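Stoltdale Robotics Course
Student Guide, Unit 9: Checking the Wrist Camera Before a Recording Session

This guide is for second-year students working at the arm stations in the Kullar Building. It replaces the printed sheet issued in May. Students should read it in full before their first booking and keep it open during the session.

Before you begin

Sign the station log and confirm that the previous group has closed its entry. Teams are limited to three students. One student operates the arm, one watches the screen, and one stays within reach of the stop button. Long hair and loose sleeves must be secured.

Step 1. Clear the table
Move all parts, cups and tools to the shelf behind the station. Wipe the work area with a dry cloth. Do not use spray cleaner near the arm.

Step 2. Start the software
Log in with your team account and open Fluklow. Select your station from the list and wait for the status light to turn green. If it remains amber after 30 seconds, close the program and start it again. Do not unplug the camera while the program is running.

Step 3. Lower the arm
Using the hand controller at its slowest setting, bring the wrist down over the work area. Stop well short of contact. The student at the stop button should call out if any part of the arm comes near the table.

Step 4. Save a close view
Save one still from the wrist camera and store it in your team folder under the session number. Team 508, for example, saves to the folder of that number and no other. At very short range the grain of a wooden tabletop will look soft. Note any scratches or specks in the log so that they are not later mistaken for objects.

Step 5. Raise the arm and compare
Return the arm to its rest position and save a second still. Look at both at full size. If the second is also blurred, clean the lens with the cloth in the station drawer and repeat from Step 3.

Reporting problems

Lens or cable faults go to Hjalti Damgaard in the equipment office, extension 1755. Questions about grading should be addressed to Mariama Annan. Students may not open the camera housing themselves. 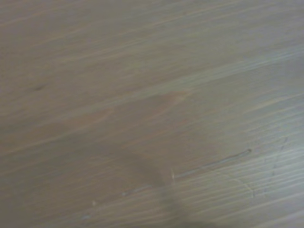
Completed logs are due before the team leaves the building. Teams that share a station should agree on file names in advance, and any team that misses its check must repeat it before booking further arm time.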